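The Gripper Test That Never Touches a Gripper

Simulated bake-offs are cheap, fast and everywhere. We spent a month with one, and came away with more questions than rankings.

The sales pitch arrives with a number attached, as they do. Calteo's comparison suite, the brochure says, will put a two-finger gripper through 4,000 attempts at a task before you have finished your lunch. I have a slow lunch and I still think that deserves a second look.

For most of the last decade, choosing a gripper went like this. You called three suppliers, two sent a loaner, and somebody in the shop spent a week bolting each one to the arm, finding that the cable was too short, and picking up the same parts over and over until they were sick of them. At the end there was a spreadsheet and an argument. It was a poor method. The sample was small, the person running the test usually had a favorite, and the loaner was in better shape than the one that eventually came in the crate.

Now there is an alternative, and plenty of buyers are being told it is a replacement. You load a model of the gripper, a model of the arm, models of your parts, and a controller. You press go. By mid-afternoon you have a table with a winner at the top.

I wanted to see how far that table could be trusted, so I asked two shops to let me look over their shoulders. One is in Hastham and builds small gearboxes for door openers. The other, in Droltbridge, does contract assembly for whoever walks in. Both were in the market for a two-arm cell, and both had been offered the Calteo software on trial. Both agreed to run the same comparison in simulation and then again with real hardware, and to let me see the results whether or not they were flattering.

The candidates were a long-finger parallel gripper from Leka, a shorter one from the same company with a stiffer grip, and the generic gripper that ships with the simulator. The generic one is there as a baseline. It does not exist as a product, a fact I think should be printed in larger type.

Setting up

The first surprise was how much of the month went into the setup. The software is quick once it is running. Getting it running at Hastham meant drawings, and the drawings were old. One gear had been changed at some point so the teeth were slightly shorter, and the file had never caught up. A fixture had been shimmed with a strip of steel that was on nobody's drawing at all. The simulator knew nothing about either, and ran happily.

Then there is friction. Every part in the virtual cell needs a value for how much it slips against every other part. The suite fills these in for you, and I watched a very capable engineer accept all of them with a single click because there were 11 menus and it was getting late. I would have done the same. But a gripper is a device for managing friction, and if you take that number as it comes, you have handed a good part of the verdict to whoever picked the default.

Droltbridge was more careful, or at any rate more suspicious. They measured slip on their own plastic parts with a tilted board and a protractor, and found the default was generous. When they put their own value in, the long-finger Leka dropped from first place to second. Nothing about the gripper had changed.

What the simulator is good at

I don't want to be unfair. There are things the virtual bench does that a real one can't do at any sensible price.

Reach is the clearest case. With two arms working over one table, the question of whether they can both get to the part without banging elbows is a matter of geometry, and the software is excellent at geometry. At Hastham it threw out a mounting layout in ten minutes that would have cost a weekend and probably a bracket. The team moved one base over, tried again, and found a layout that worked. When they built it for real, it still worked.

Finger clearance is similar. Small parts tend to end up next to large ones, and a wide finger coming down beside a tall part will hit it on the way. You can see that on screen before you have ordered anything. You can also put a camera where the wrist would be and learn whether the fingers block the view of the very thing they are supposed to grab, a problem I have seen discovered after installation more than once.

And it is patient. Hastham ran 1,447 picks on a single small gear, changing its starting angle each time. No person is going to do that by hand, and if they did, the last several hundred would not be worth much.

Where it gets shaky

The trouble starts at contact. In the simulator, a fingertip meets a gear tooth and the software decides what happens next. It might decide that the gear stays put, or that it twists a little, or that it shoots out sideways like a watermelon seed. These decisions are made by a solver with settings of its own, and the settings matter more than the brochure lets on. With one solver setting, the generic gripper managed the small gear nearly every time. With another, which the manual describes as equally valid, it fumbled often enough that you would not buy it.

Which setting is right? Nobody at either shop could say without going to the real bench, and going to the real bench was the thing the software was supposed to save them from.

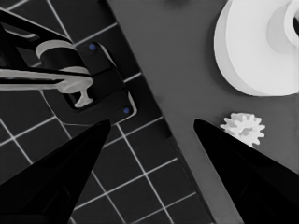
The handoff was worse. Passing a part from one arm to the other looks simple and is full of small insults - the part is held by two machines for a moment, neither is perfectly placed, and something has to give. On real equipment the fingers flex and the part shifts. In the Calteo model the fingers were rigid, so all of the error went into the part. The suite reported the stiff Leka as clearly better at handoffs. On the floor at Hastham it was the one that jammed, and the long-finger model, which bends a bit under load, was the one people wanted to keep.

That is a reversal in the result a buyer would care about most. When I put it to Calteo, the answer was that flexible fingers are available in the full version. They may well be. They were not in the version being used to sell people on the idea.

Controllers deserve a word too. The virtual arm does as it is told, right away, every time. The real arm at Droltbridge had a short lag between command and motion that was different in the morning than after lunch, when everything had warmed up. A controller tuned in simulation overshot on the real arm and had to be slowed down. Once it was slow enough to be safe, the cycle time that had looked so good in the report was gone.

The real bench

For the physical round each shop did 600 picks per gripper, split over several shifts and with different people loading the parts. I would have liked more. Everyone who had to load the parts felt otherwise.

At Droltbridge the order came out the same as in the simulation, provided you count the run with the measured friction and ignore the one before it. At Hastham it did not. The layout was right, the clearances were right, and the ranking of the grippers was wrong. If they had bought from the table, they would have bought the one that jams.

There were also failures the software had no way of raising. Oil from the gears got onto the finger pads. A cable tie rubbed through. The camera on one wrist worked loose over a shift and began to see everything a hair to the left, and the pick rate slid along with it until someone thought to check the screw. None of this is exotic. It is most of what people who run these cells deal with, and a clean model leaves it out by design.

So would I use it?

Yes, for the questions it can answer. If I were laying out a two-arm cell in September, I would want reach, clearance and camera view settled on a screen first, and I would be glad to pay for that. I would measure my own friction values and I would run every comparison under at least two solver settings. If the winner changes between them, you don't have a winner, you have a coin in the air.

What I would not do is let the table choose the gripper. Calteo prints its success rates to a tenth of a percent, and I suspect that decimal point has sold more licenses than any feature in the box. I asked whether the report could show how much each figure moved when the defaults were changed. It can't at present. The request has been logged.

Hastham has kept the long-finger Leka and is replacing its pads more often than it would like. Droltbridge has gone back to asking for loaners, and now sends the supplier a bag of its dirtiest parts along with the request. Both still have the trial software installed, and both told me they open it mainly to check whether the arms will hit each other.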